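Verkine Two-Finger Gripper Kit
Sold and supported by Garcia Automation Supply, Grernstead

Item 633 | In stock | Ships with wrist camera mount

Hi, I'm Jacqueline Lecomte, and I look after the gripper side of the catalog. I write these pages myself, which is why they ramble a bit more than the ones for the valves and fittings. If you only want the order details, scroll down to What comes in the box. If you want to know what I think of it after using it on my own bench, keep reading!

I started with the Verkine the way most of our customers do, with a job that our old parallel jaw gripper was bad at. We repack cables here. They come back from shows and training days in a big heap, and every one has to be looped up and put away before the next trip. The old jaws would grab one strand and leave the rest dangling, or squeeze so hard that I winced. I wanted fingers that could close on a whole bundle and hold it while the arm moved.

The Verkine has two jointed fingers on a wide palm. Each finger is made of several segments joined by pivots, so the tips come together at the end of the stroke and you can set how firmly they meet. For soft, springy stuff like cable I run it slow and light. For a box or a bottle I bring the force up and shorten the approach. You save each of these as a grip, give it a name, and call it from your program (mine are called things like "floppy" and "careful please," and the software has never complained).

Setup

Bolt the palm to your wrist plate, plug in the one lead, and open the setup page in a browser. You'll be asked for the arm model and the direction the camera faces. Get the camera direction right the first time. I had it flipped on my first go and spent a whole afternoon blaming the calibration sheet.

After that there's a short homing move, open and closed, and you're ready to teach a grip. Keep your fingers out of the way while it homes, please. It's quick.

Allow 20 minutes for the whole thing if your wrist plate already has the standard hole pattern. If it doesn't, we stock the Mellau adapter, and you should order it together with the gripper so you aren't sitting there with two things that won't bolt to each other. I get that phone call a lot.

What I like

The profile near the tips is slim enough to get into a bin without shoving everything around. The pivot screws are out in the open, so I can check them with a regular driver during a coffee break. No covers to pry off, no tiny clips to lose under the bench.

I also like that the camera mount looks right down past the palm to the fingertips. When I'm teaching a grip on cable I can see how the loops are sitting between the fingers, and that tells me more than the force number does. You do lose part of your view to the hand itself, so for finding parts I'd still put a second camera somewhere above the work.

What I don't like so much

The links have grooves along them and the grooves collect dust. A soft brush gets it out, but you do have to remember to do it. The finish is black all over, and on black parts I've had to play with the exposure before the vision software could tell finger from product. And the manual! The English is fine, the order of the chapters is a mystery. Start with chapter four and go back to chapter one when you're bored.

It also isn't the hand for everything. If you're stacking the same metal block all day, buy the plain parallel jaws from us and keep the difference. They're dull and they last forever.

Cable work

Most of the questions I get are on this, so a few notes. Loop the cable before the pick if you can, and aim for the middle of the bundle. Tuck the plug in with the loops so it doesn't swing around and catch on something. Close in two steps, first until the tips touch the cable and then a little more. Lift straight up before you turn the wrist. If the bundle opens out on the way, slow the lift down before you add force.
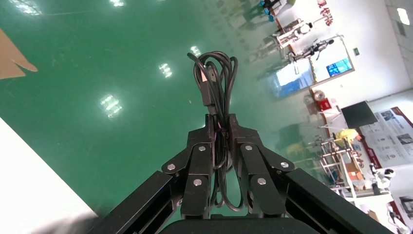

The Verkine fingers closed on a looped black USB cable.

What comes in the box

Gripper with palm and both fingers
Wrist camera mount (camera sold separately)
Lead, 300 cm
Bolt set for the standard plate
Spare pivot screws, pack of 10
Printed manual, see my remarks above

The Mellau adapter is a separate item. So are the rubber fingertip sleeves, which I'd recommend for glass and anything polished, though I leave them off for cable.

Ordering and returns

Add the kit to your cart or call the Grernstead desk and ask for me. We can usually lend a demo unit to customers who already have an account, for up to 10 working days. In August the desk keeps shorter hours, so email is better then. Returns are fine as long as the fingers haven't been modified. Drilled ones we can't take back, sorry.

If you've got an odd part and you aren't sure, mail us one! I'll try it on the bench and write back with the settings I used.

Page updated 1/20/19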